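Print this page | E-mail this page

Gripper and Finger Maintenance: Frequently Asked Questions

Liswood bench arm, Stenis workshop
Page kept by Dagmar Sokol. Last changed Mar 20, 2025.

Who is allowed to work on the gripper?

Anyone who has done the bench induction with Keyvan Bahrami or Ginette Zacharias. If you haven't done it, you can still run the arm on its saved programs, but leave the fasteners alone. Changes to the wiring or the wrist flange go to Keyvan only.

How often do the fingertips get changed?

Every 90 hours of running time, or sooner if the ridges have gone smooth. The hours are on the status page of the controller. Write the reading in the logbook when you fit a new tip, with your initials. If the last person forgot to write it down, treat the tip as due and start again from there.

How do I know a tip is worn before then?

Parts start to creep when the arm turns over, or you see orange dust on the bench under the pick point. Run a fingernail across the ridges with the arm powered off. They should catch. A tip with a cracked slot comes off straight away, whatever the hours say.

What state should the arm be in before I start?

Move it to the service pose, which brings the gripper down to a comfortable height over the table. Wait until it has stopped, then press the emergency stop and leave it pressed. The brakes will hold the joints. Don't rely on a paused program. A paused arm can be started again from the tablet by someone who doesn't know you have your hands in it.

Which screwdriver do I use?

The small electric one, on its lowest torque setting, with the long thin bit. The short bits don't reach past the finger block without the chuck rubbing on it. Chantharasri sells a longer set that also fits, and Man-lok Hung keeps one in his drawer if the bench set has gone missing.

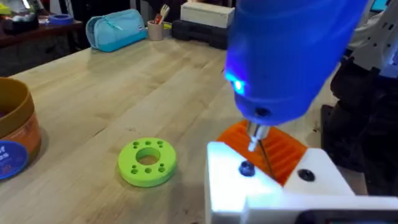
Keep your free hand on the block while you drive and let the tool do the turning. If it stalls, stop and back the screw out. It has probably gone in crooked, and forcing it will strip the plastic. Do the last quarter turn by hand with an ordinary driver.

Can I use the big cordless drill?

No. We have lost 2 finger blocks to it already.

What order do the parts go back in?

Seat the tip in the finger block first and check that it sits flat with no gap along the back edge. Start all the screws by hand before you tighten any of them. Then go from one to the other a little at a time until both sides are snug. Wiggle the tip. If it moves at all, take it out and look for stringing or a blob left over from printing.

Do I need thread locker?

Not on anything that screws into plastic. Some types will craze the printed parts within a few days. The metal screws at the flange do get a drop of the removable kind, and that is part of Keyvan's yearly service.

Where do the printed spares come from?

We print them here. The files are in the shared folder under "fingers", and the current revision is 16. Please don't print from older revisions, even if they look the same, as the slot spacing was changed and they won't hold the small parts properly. A batch of 8 tips fits on one plate. Kolbrún Zoëga runs the printer and will add a batch to the queue if you leave a note.

Does the colour matter?

Not to the arm. We use orange for the tips so they are easy to tell apart from the white blocks, and so wear shows up as dust. If the orange filament runs out, ask before you swap to another colour.

The camera picture has shifted since I changed the tip. What now?

Check the cables at the wrist first. They get nudged during a change and can pull the camera bracket slightly to one side. Once they are lying freely, run the camera check from the tablet. If it fails twice, leave the arm stopped, hang the tag on it and tell Ginette.

The gripper closes but reports an error.

Usually the new tip is a touch thicker than the old one and the gripper thinks it has met a part too early. Run the "find closed" routine with nothing between the fingers. If the error comes back, the tip is not fully seated.

Where do I send a broken gripper motor?

Don't send it anywhere yourself. Hurora handles the repairs and needs the serial number and a short note on the fault. Dagmar fills in the form and books the courier. Put the motor in a labelled bag with its screws.

What do I do when I'm finished?

Clear the tools off the table, release the emergency stop, and run the slow test cycle while you stand beside it. Fill in the logbook. Old tips go in the recycling tub by the printer.

Print this page | E-mail this page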